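Vallby Parenting Plan Kit, Second Edition
Nurville Family Forms
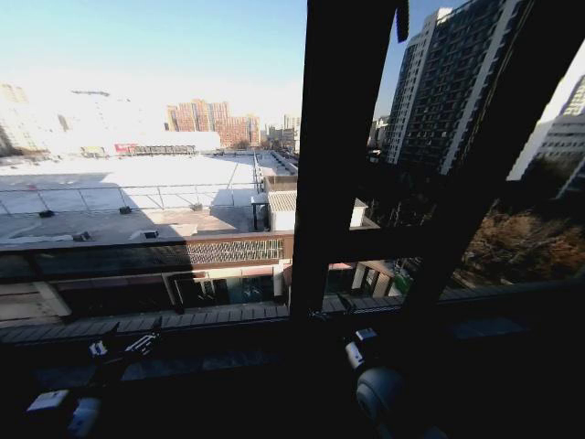 Flat rooftop and railing under a hazy sky.

Product code: 446
Format: printed workbook with fillable PDF
Supplied by: Nurville, Brarnulham office

The Vallby kit is a set of working documents for separated parents who are drafting a parenting plan, with or without a mediator. It covers living arrangements, changeovers, school holidays, travel, medical decisions and shared costs. Each topic has its own worksheet.

Contents
Parent workbooks: 2
Worksheets per workbook: 31
Blank year calendar
Expense ledger
Draft plan template, unsigned

Use
Each parent completes a workbook separately. Answers are then transferred to the draft template, where differences are recorded in the right-hand column. Items left in dispute can be taken to mediation as a list. The calendar accepts alternating-week, split-week and custom schedules for up to two households.

Limitations
The kit is not legal advice. A completed template is not a court order and does not become one when signed. It does not cover property division or spousal support. For those, see the Higuchi Asset Schedule, sold separately.

Authors
Worksheets by Magdolna Kocsis. Ledger and calendar by Baoshan Luo.

Revision notes
Relocation notice worksheet added. Holiday table reorganised by school term. First edition workbooks are not compatible with the current template.

Orders placed before noon are dispatched the same business day. Opened workbooks cannot be returned.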